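Grasto Clerkulgate 915 keyboard: a review after one winter

I type for a living, mostly minutes and interview transcripts, and I wear out a keyboard every couple of years. The last one went in September, when the space bar started sticking on the left side. I bought the Grasto Clerkulgate 915 to replace it and have used it every working day since then.

It cost me £82 from Nilsuwan, who delivered it in three days. That is a fair bit more than a basic office keyboard and a good deal less than the ones enthusiasts buy. It comes in a plain cardboard box with a cable, a key puller and a folded sheet of instructions in very small print. There is no wrist rest.

It is a full-size board with a number pad. I looked at smaller ones but I do a lot of figures at the end of each month and did not want a separate pad sliding around the desk. The layout is the normal UK one, with the pound sign over the 3 and a tall Enter key. The listing I first looked at showed the American layout, so check before you order. Nilsuwan sell both and the product pages are almost the same.

Typing

The keys need a light press and there is a small bump on the way down. It took me a week to get used to it. During that week I made a lot of doubled letters, mainly e and l, and then it stopped. My speed is the same as it was on the old board. My hands are less tired by four o'clock, though I also changed my chair in the autumn so I can't put all of that down to the keyboard.

Noise is moderate. You would hear it on a phone call if your microphone is on the desk. Despina Surdu, who shares my office on Mondays, bought the same model after trying mine and put thin rubber rings under the keys to quieten it. Hers is softer to listen to but feels a bit mushy at the bottom of each press. I left mine as it was.

The space bar rattles slightly if you hit it at the right-hand end. It did this from new and has not got worse.

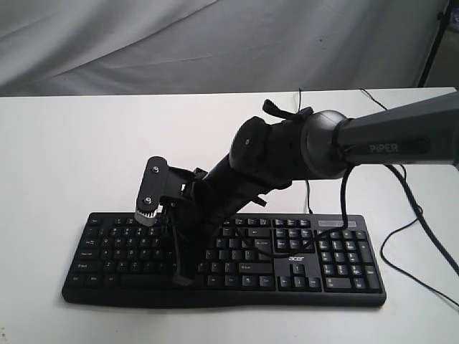 Height matters more than I expected. The back edge is quite tall, and with the feet folded out it bent my wrists back further than I liked. I now keep the feet folded in. If your desk is on the high side, as mine is, you may want a low rest in front of it. I use a rolled tea towel.

Cleaning

The keys pull off easily with the tool supplied. Go gently with the long ones, which have a wire bar underneath that has to be hooked back into place afterwards. I had the Enter key in wrong the first time and it felt stiff until I took it off and started again. Crumbs come out with a dry paintbrush. The tops of the keys have gone a little shiny on A, S and the space bar, and the lettering is still clear on all of them.

Software

There is a program called Dristulby for changing what the keys do. I installed it, moved Caps Lock to somewhere I can't hit it by accident, and removed the program again. The change stayed in the keyboard when I plugged it into my laptop, so it seems to be stored on the board itself. The program wanted me to make an account and I found a small grey link at the bottom to skip that. It has only an English and a German version.

Problems

I have had one fault. In February the 5 on the number pad began to miss presses. I wrote to Grasto and had an answer the next day from Nisreen Hourani in their support team, who asked me to swap the switch with one from a key I never use. I used Scroll Lock. That cured it, and a pair of new switches came in the post the following week without charge. I was pleased with that, although not everyone will want to pull a keyboard apart.

The cable is stiff and too short to go down the back of a deep desk. I bought a longer one. The socket is on the left at the back, which got in the way of my lamp.

Would I buy it again? Yes, at this price. If you work in a quiet room with other people, try one first or look for the silent version, which Grasto list but which has been out of stock each time I have looked. If you don't need the number pad there is a shorter model with the same keys for less money.

Updated Thu 4 April: the replacement switch is still fine, and the rattle on the space bar is the same.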